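Gripper budget, April

Back in the Dredgate hall this afternoon with the spending sheet open on my knee.

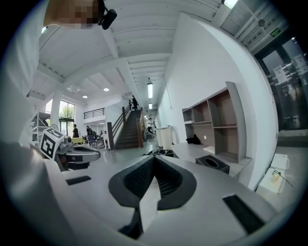
Two hand-held grippers up, ribbed pads on the near one, marker on top of the other.

OK, so pads first! Skorka sells them in packs of 20, Hamel only in packs of 4, and we go through more than 13 a month once everyone's on shift. Skorka it is, unless shipping gets silly again (last time it ate the whole discount).

Bigger question is whether we buy two more complete grippers from Dirnesex now or wait for the new budget. They quoted 16 weeks, so I'd really like to order now and argue later. Spare markers we can print ourselves.

Still need a price on head mounts. Also a charger for the far end of the hall, I keep forgetting to put that on the list.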